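Toy sorting at Ristport: your questions

Last updated: May

Which toys go in the fabric bins?
Soft ones only. Plush, anything squashy. Blocks and hard stuff go in the tubs by the door.

Do I take the tags off?
No, leave them. Impi checks the washing info first. If a tag's already gone, put the toy aside for her.

Where do we sort?
Round white tables, toys out before you bin them. 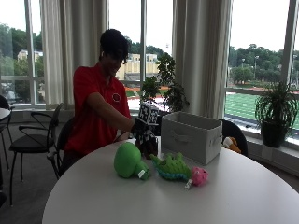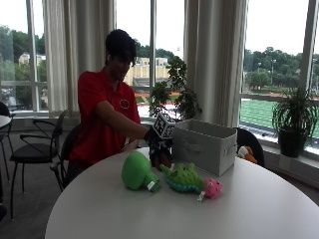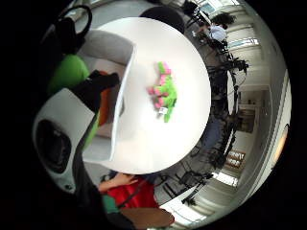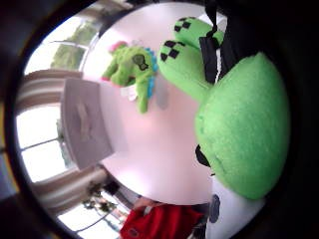 How full can a bin be?
Stop at the handle slot. 6 big toys, maybe more if theyre small. Dont squash them down.

Can I drop off toys on Saturday?
Yes, mornings, side entrance. Clean and dry pls. Nothing with loose eyes.

What about missing parts?
Bag it, write what's missing, give to Hamisi Simiyu.

Do you take bins back?
Yes, if the handles arent torn. Max 2 per person.

69 shares | 6 comments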